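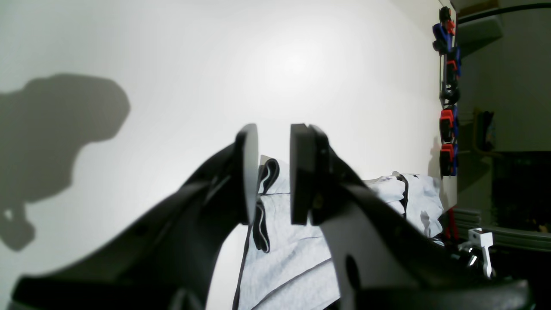 Wurora WP2 Home Cinema Projector

Home > Projectors > Home cinema > Wurora WP2

In stock at our Clirbridge shop and online

The WP2 is Wurora's second living room projector and replaces the WP1, which we sold until last October. It is meant for people who want a large picture for films and series but can't give a whole room over to it. It sits on a shelf, a low table or a ceiling bracket, and it can be put away in a cupboard between uses if you prefer.

The main changes from the older model are a quieter fan, a brighter lamp setting for daytime viewing and a menu that remembers separate picture settings for each input. If you have a disc player on one input and a games console on the other, you no longer need to change everything by hand when you switch between them.

Picture

There are four picture modes: Film, Bright, Sport and Custom. Film is the one most people will want for an evening with the curtains closed. Colours are natural and dark scenes keep a good amount of detail, although black is still a dark grey in a room with pale walls, as with any projector at this level. Bright is useful in the afternoon but gives skin a slightly green look, and we would only use it for news or cartoons.

Sport turns on motion smoothing. Some customers like it for animated films as well. It can be switched off separately in the Custom menu.

Wide films are shown with black bars above and below. The WP2 has no lens memory, so if you own an extra-wide screen you will have to zoom and refocus when you change between a film and ordinary television.

Sound

The built-in speakers are fine for a bedroom or for a film in the garden. For a proper film night we suggest a soundbar or an amplifier. The sound output supports surround formats from a connected player, and there is a headphone socket on the side. A lip-sync setting is included under Audio > Delay – leave it at zero to begin with and only adjust it if speech looks late.

Setting up

Place the projector level and square to the screen if you can. Keystone correction will straighten the picture if the projector has to sit to one side, but it softens fine detail, and subtitles show it first. Moving the table is better.

Focus is by a ring on the lens. Let the projector run for 15 minutes before you set it, then check the corners as well as the centre.

Keep a gap at the back and both sides for air. Do not stand it on a carpet or a bed.

Playing films and series

The WP2 has no streaming apps of its own. You can plug in any streaming stick or box, a disc player or a laptop. The USB socket gives enough power for most sticks, so you may not need a second plug. It will also play video files from a memory stick, but the file browser is slow with large folders and does not show cover pictures.

3D discs are not supported. Customers with a 3D collection should look at the Yu range, or ask us about second-hand models.

Specification

Type: single lamp, home use
Inputs: 2 HDMI, 1 USB
Outputs: headphone, digital sound
Focus: manual
Zoom: manual
Keystone: vertical and horizontal
Mounting: table, shelf or ceiling (bracket sold separately)
Remote: backlit, batteries included
Guarantee: 2 years, lamp 1 year

In the box

Projector, remote control with batteries, mains lead, HDMI lead, lens cap, printed quick guide. The full manual is a download from the Support page.

Accessories

Remov pull-down screen, white, with wall fixings
Remov folding screen for garden use
Ceiling bracket, black or white
Padded carry bag
Replacement lamp
Dust filter, pack of two

The WP1 bracket also fits the WP2. The WP1 lamp does not.

Customer comments

"Bought it for the children's holidays and we have now watched all the superhero films in order. More than 13 of them so far. Fan is a lot quieter than on our old one. Remote is a bit small." – Kenneth Purves

"Good picture, easy to use. I wish it had the apps built in but the stick works well enough."

"Took a while to get the corners sharp. Fine once it had warmed up."

Delivery and returns

Orders placed before noon normally leave us the same day. Delivery is free on the mainland. Islands are charged at cost and we will email you the price before we take payment.

You can return the projector within 30 days if it doesn't suit your room. Please keep the box and the foam inserts. Lamps and filters can only be returned unopened.

Demonstrations

A WP2 is set up in the viewing room at Clirbridge next to the Yu models. Please ring first so that we can keep the room free. You are welcome to bring your own disc, and it's a good idea to choose one you know well with some night scenes in it.

Page updated July 2024. Prices include VAT.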